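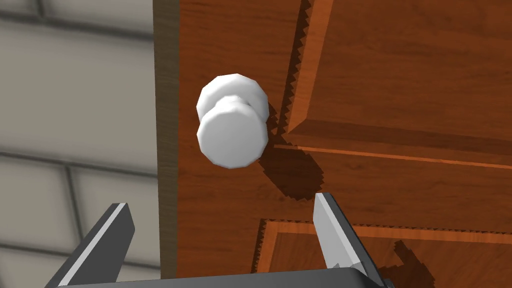 Tekari > Old House Help > Interior Doors > FAQ

Questions I get about sticking, squeaking and sagging doors

I've been fixing up old interior doors in Civcombe for a good long while now, mostly other people's, and my inbox fills up with the same handful of questions every year. So I finally typed up my answers. Updated Monday, June 24, 2019, with a couple of new ones at the bottom.

My bedroom door sticks every summer. Should I plane it?

Not yet, please! Wood swells when the air is muggy, and if you shave it down in July you'll have a big drafty gap come February. Check the hinge screws first. I'd guess half the sticking doors I see have a loose top hinge and nothing else wrong with them. If it's still rubbing after you've snugged those up, mark the tight spot with a pencil, take it down a hair with 100 grit paper, and try it again before you take any more.

The screw just spins in the hole. Now what?

Pull it out, dip a few wooden toothpicks in wood glue, stuff them in the hole and snap them off flush. Let it dry overnight and drive the screw back in. Gaurav Sachdeva wrote in to tell me he uses golf tees, and he's right, they're great for the really chewed-up holes.

How do I stop the squeak?

Tap out one hinge pin at a time (one at a time, or you'll be holding a door), wipe the black gunk off, rub on a little petroleum jelly and put it back. Cooking spray works for a week and then collects dust like you wouldn't believe.

Can I paint over varnish?

You can, but you have to scuff it up first. I start with 60 grit only where the old finish is peeling, go finer everywhere else, wipe it all down and then use a bonding primer. Let the primer dry as long as the can says. I have skipped that step and I have peeled paint off a door in one long sheet with my fingernail, so learn from me.

Do I need to take the knob off to paint?

Yes. It's two screws! Put them in a sandwich bag and tape the bag to the knob. Ashok Uniyal asked whether he could tape around it instead, and sure, but you'll see that ring every time you open the door.

My door won't stay open. It swings shut by itself.

The hinge side is out of plumb. You can fix it properly by shimming a hinge with a bit of thin cardboard, or you can do what I do at home: take out the middle pin, lay it on concrete, give it one light whack with a hammer so it has a tiny bend, and push it back in. The extra friction holds the door where you leave it.

The latch doesn't catch anymore. (new)

Rub lipstick on the latch, close the door, and look where the mark lands on the strike plate. If it's just a touch low or high, file the opening a little. If it's way off, go back to the hinge screws, see the first question.

Are salvaged doors worth it? (new)

I love them, but measure everything, thickness included. Shalini Bhardwaj found a beauty at the salvage yard over in Irdale and it was too thick for her jamb stops, so we had to move all the trim. Also, if the paint is old, test for lead before you sand.

Do you do house calls outside Civcombe?

Irdale yes, anywhere farther, probably not. Send me a note with the width and height of the door and I'll at least tell you what I'd try first.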